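FOR IMMEDIATE RELEASE

Losley Early Learning Releases "Say It Back," a Read-Aloud Kit for Families of Toddlers

Free printed kit, plus audio in five languages, going to home visitors and child care programs across Mondham starting in November

MONDHAM. Losley Early Learning today announced the release of Say It Back, a read-aloud kit for parents and caregivers of children from 18 months to four years. Six short picture books, a fold-out guide for the grown-up, and a set of cards with things to ask on every page. Free to any family in the Mondham service area. Programs outside the area can order at cost.

The kit grew out of a two-year pilot with 202 families. Most had fewer than ten children's books at home when they signed up. Home visitors brought one book at a time, read it once with parent and child together, then left it behind. Next visit, next book. No worksheets, no screen, no test at the end.

"Parents kept telling us they were reading but their kid wouldn't sit for it," said Sérgio Falcão, director of family programs at Losley. "So we quit asking them to finish the book. Stay on one page. Let the kid point. Say back what the kid says and add a word or two. Some of our best readings never got past page three."

That's the whole method, more or less. Child says "dog," adult says "big dog, he's running." Child says "gone," adult says "where did he go?" Then wait. The guide asks adults to count to five in their heads before talking again, which pilot parents said was the hardest part by far.

What's in the box:

Six board books, ten pages each, very few words
A fold-out guide, two sides, readable in one sitting
Forty prompt cards on a ring
A sticker chart for the adult (not the child)
A cloth bag with a name tag

Books were written in house and tested with families before art was final. Two stories got dropped. One was about a train, and parents found it to long. The other had a rhyme that didn't survive translation.

Audio versions are in English, Spanish, Portuguese, Haitian Creole and Vietnamese. Recorded by parents from the pilot, not actors. They can be played over any phone by calling the number on the back cover, no app and no account needed.
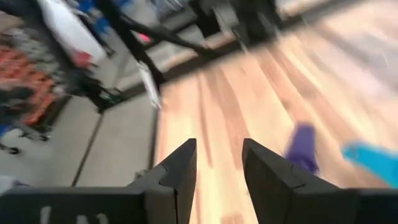 The prompt cards are where most of the work went. Staff started with a list of 866 questions collected from home visit notes and cut from there. Yes-or-no questions went first. Then anything that sounded like a quiz ("what color is this?" had a long run and lost). What stayed are openers a tired adult can use at 7 p.m. with whatever is close by, even without a book. Take a table made of light wood planks, pale beige in one place and closer to pink in another. A two-year-old can run a finger down one plank and get a whole conversation out of it: long, straight, bumpy, where does it stop, which one is yours. Same idea with a sock drawer or a bowl of beans.

"My son had maybe five words," said one pilot parent, who recorded part of the Portuguese audio. "Now he tells me the page is wrong if I skip something. I can't skip anything anymore."

The first printing is 2058 kits. Of those, 400 are set aside for family child care homes, which often get left out of book giveaways because they order in small numbers. The rest go through home visitors, the Mondham public library branches, and the waiting rooms at Uddin Family Clinic, where staff will hand kits out at the 18-month and two-year checkups.

Printing was paid for in part by a grant from the Ono Fund for Young Children, which also backed the pilot. Losley covers storage, delivery and training.

Training is short on purpose. One session, 90 minutes, evenings or lunch hour, online or in person. Child care provided at the in-person ones. Home visitors and teachers practice in pairs with the real books, then swap and play the child. Falcão says people laugh a lot in that part and thats fine. Everyone leaves with one kit to keep and one to give away.

Not a curriculum. Programs already using one can run Say It Back next to it without changing schedules. The guide has a half page on group reading for teachers with over six toddlers in the room: two kids per book, short turns, stop when they're done.

A second set of books, for four- and five-year-olds, is in drafting. No release date yet. Losley is looking for families to try early versions at home, any home language welcome, and pays a small stipend per book tested.

How to get a kit: families in Mondham can ask a home visitor, pick one up at any library branch, or stop by the Losley office on weekday afternoons from 1 to 5 p.m. One per child. Programs should use the order form on the Losley website and allow three weeks for delivery. Review copies and sample pages available to press on request.

About Losley Early Learning
Losley Early Learning is a nonprofit that works with families of children from birth to age five in Mondham and nearby towns. Programs include home visiting, caregiver workshops, a toy and book lending room, and training for child care staff.

Media contact: Sérgio Falcão, Family Programs, Losley Early Learning

###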